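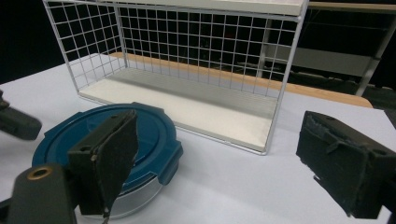
## 指先パッドの交換と比較試験

この節では、手持ちグリッパ Clornolard の指先パッドを取り替え、Hashmi(発泡材タイプ)と Mondura(樹脂タイプ)を同じ課題で比べる手順を説明します。本体の組み立てと、記録ソフト Gudia のインストールは済んでいるものとします。済んでいない方は前の章へどうぞ。飛ばして読んでも本節は理解できますが、実行はできません。

課題は、ふた付きの丸い保存容器を卓上から持ち上げ、前面の開いたワイヤーバスケットに入れることです。人間なら電話をしながらでもできます。グリッパを介すと、容器のふたの縁、留め具、バスケットの床板の段差がそれぞれ独立した問題になります。

### 用意するもの

- Clornolard 本体と手首カメラ
- Hashmi パッド、Mondura パッド(いずれも左右一組)
- 付属の六角レンチ
- 留め具付きのふたが閉まる丸い保存容器
- 前面が開いたワイヤーバスケット
- 無地で明るい色の天板の机
- マスキングテープ、油性ペン
- ブロワーまたは柔らかい刷毛

> **注** 六角レンチは付属品を使ってください。手持ちの高級なレンチでも回りますが、柄が長いぶん締めすぎます。サポートに届く「ねじが取れない」という相談の送り主は、たいてい良い工具をお持ちです。

### 机の準備

1. 机の上を片付けます。背後の棚や台車まで片付ける必要はありません。画面の奥に暗く写り込む程度なら、Gudia の処理には影響しません。
2. バスケットを、開いた面が手前を向くように置きます。上に棚板が載る型の場合は、棚板を外さずに使います。真上から容器を落とし込むという近道は、これで塞がります。
3. バスケットの底に板が敷いてある場合は、がたつきがないか指で押して確かめます。板の前縁は天板より少し高くなります。容器の底がここに引っかかるのはよくあることで、課題の一部と考えてください。
4. 容器をバスケットの手前、やや左寄りに置きます。ふたの留め具がすべて閉じていることを確かめ、そのうちの一つを右に向けます。
5. 容器とバスケットの位置をマスキングテープで天板に印します。印は小さくします。以前、親切心から天板をテープで碁盤の目にしてくれた方がいましたが、記録は全部やり直しになりました。
6. 照明を上から均一に当てます。机の端が多少陰るのは構いません。ふたの縁が白く飛ぶようなら、照明を少し遠ざけてください。

> **注意** 試験中に容器へ中身を入れないでください。ふたが開いた場合の片付けは保証の対象外です。重さを変えた試験をしたい場合は、乾いた布巾を詰めてふたを閉めます。

### パッドの取り付け

どちらのパッドも取り付け方は同じです。先に Hashmi から始めると、あとで削りかすを一度掃除するだけで済みます。

1. Gudia の記録を止め、本体の電源を切ります。
2. 指を手でいっぱいに開きます。途中で重くなったら、いったん閉じてからやり直します。力で解決しようとしないこと。
3. 古いパッドの根元のねじを緩め、指の先端方向へ引き抜きます。
4. 取付面に残った粉やかすをブロワーで飛ばします。
5. 新しいパッドを差し込み、内側の面どうしが向き合うようにします。左右を逆に付けても入ってしまいます。設計者は改良を約束していますが、約束した版の金型はまだ届いていません。
6. ねじを仮締めし、指をゆっくり閉じて、パッドの上端がそろうかどうかを見ます。ずれていれば、仮締めのまま直します。
7. 本締めします。レンチが止まったところで終わりです。そこから「念のため」もう少し回したくなりますが、我慢してください。
8. パッドの裏に油性ペンで日付を書きます。表には書かないでください。手首カメラに写ります。

> **注** Hashmi の表面は使ううちに毛羽立ち、縁がちぎれてきます。見た目はかなり悲惨ですが、縁のほつれだけなら交換の必要はありません。細かいかすが付いていたら刷毛で払います。交換するのは、把持面の裂けが取付板まで達したとき、または左右で厚みが明らかに違ってきたときです。

### Gudia の設定

1. 電源を入れ、Gudia を起動します。
2. 「新規比較」を選び、パッド名の欄に Hashmi または Mondura と入力します。「新しいほう」「黒いの」「たぶん Mondura」などの名前も受け付けてしまうので注意してください。一か月後の自分は、その意味を覚えていません。
3. 「指幅の較正」を開き、画面の指示に従って指を全開、全閉の順に動かします。パッドを替えたら必ず較正し直します。厚みが違うため、前の較正値のままでは閉じ終わりの位置がずれます。
4. カメラの映像を見て、左右の指先が両方とも画面に入っていることを確かめます。左右で見える大きさが多少違っても構いません。片方が端で切れるのも、把持面が見えていれば許容範囲です。
5. 露出を固定します。自動のままにしておくと、黒いパッドが画面を占めたとたんに天板が真っ白になります。
6. 手順が済んだら「待機」を押します。緑の表示が出れば記録を始められます。

### 試験の手順

パッド1種類につき、容器の運び込みを8回行います。これで一組です。Hashmi で一組、Mondura で一組を終えてから比べます。

1. 指を開いたまま、容器の手前に構えます。机に肘をつかないでください。
2. 記録ボタンを押し、2秒待ちます。この静止区間は Gudia が基準に使います。早く動きたい気持ちは記録されませんが、動いたことは記録されます。
3. 容器を左右から挟みます。つかむ位置はふたの縁の下、透明な胴の部分です。
4. 真上に少し持ち上げ、容器が傾かないことを見てから前へ運びます。
5. 床板の前縁を越えたら、バスケットの奥へ水平に進めます。指が側面の網に触れたら、その回は「接触あり」とします。
6. 容器を下ろし、指を開き、来た道を戻って引き抜きます。容器を連れて戻ってきてしまった場合は失敗です。惜しくても失敗です。
7. 記録を止め、結果を「成功」「接触あり」「失敗」から選びます。
8. 容器をテープの印に戻し、留め具の向きをそろえて次の回に移ります。

> **注意** 留め具をつかんで持ち上げないでください。持ち上がることはあります。その直後にふたが外れることもあります。

途中で落とした回を消したり、「今のは練習」と宣言して撮り直したりするのはやめてください。Gudia には回を削除する機能がありますが、比較に使うファイルでは無効にしてあります。理由はご想像のとおりです。

### 把持力の上限

Clornolard の引き金は、握った分だけ指が閉じる単純な構造です。上限は Gudia の「把持力」で設定し、画面の目盛りで225を超えないようにします。Hashmi の場合は、これより低い値から始めて、滑らなくなるところで止めてください。発泡材は潰れながら形になじむため、強く握った手応えがあまりありません。手応えを求めて握り込むと、容器の胴がたわみ、ふたの留め具が浮きます。

Mondura は反対に、触れた瞬間の手応えがはっきりしています。そのぶん、当たる角度が悪いと丸い胴の上を滑って逃げます。逃げた容器を追いかけて机の上を一周した記録が弊社にも残っており、社内研修で毎年上映されています。

### 結果の読み方

「比較」タブを開くと、両方のパッドの成績が並びます。成功の数だけを見て決めるのはお勧めしません。次の点も確認してください。

- **つかみ直し** 持ち上げる前に指を開閉し直した回。Mondura で多い場合は、指の向きを少し寝かせると減ります。
- **引き抜き時の引きずり** 容器が指に付いて手前に動いた回。Hashmi では、ほつれた縁がふたに引っかかっていないかを映像で確かめます。
- **網への接触** パッドの厚みより、操作する人の肩の疲れが出やすい項目です。後半の回に集中していたら、休憩を挟んで撮り直した組も残しておきます。
- **画面の遮り** 厚いパッドは、つかむ瞬間に容器の縁を隠します。学習用の記録に使うのなら、成功率より先にここを見てください。

操作する人が替わると数字も替わります。上手な人が Hashmi を、初めての人が Mondura を担当した比較表は、パッドについてほとんど何も語りません。一人で両方を行うか、二人とも両方を行ってください。

### うまくいかないとき

| 症状 | 確かめること |
|---|---|
| 指が最後まで閉じない | 較正をやり直したか。パッドの間にかすが挟まっていないか |
| 容器が片側に傾く | 左右のパッドの上端がそろっているか |
| 映像が途中で明るくなる | 露出が固定されているか |
| バスケットが奥へ動く | 床板の前縁に容器を当てていないか。テープの印とずれていないか |
| 「待機」が緑にならない | ケーブル。それからもう一度ケーブル |
| 両パッドの成績が全く同じ | パッドを本当に交換したか |

ケーブルを差し直しても待機状態にならない場合は、Gudia を終了し、本体の電源を切って2分置いてから起動し直します。それでも直らないときは、Gudia の「診断を書き出す」で作ったファイルを添えてサポートへご連絡ください。

### 片付けと保管

1. 電源を切り、パッドを外します。付けたまま保管する場合は、指を開いた状態にします。Hashmi を閉じたまま放置すると、潰れた跡が残ります。
2. Mondura は固く絞った布で拭きます。Hashmi は拭かず、刷毛で払うだけにします。
3. 外したパッドは左右一組で袋に入れます。別の組の片割れと混ぜないでください。
4. レンチを箱の元の場所に戻します。見当たらない場合は、机の下から探し始めてください。

パッドを替えて次の比較を行うときは、「パッドの取り付け」の手順1に戻ります。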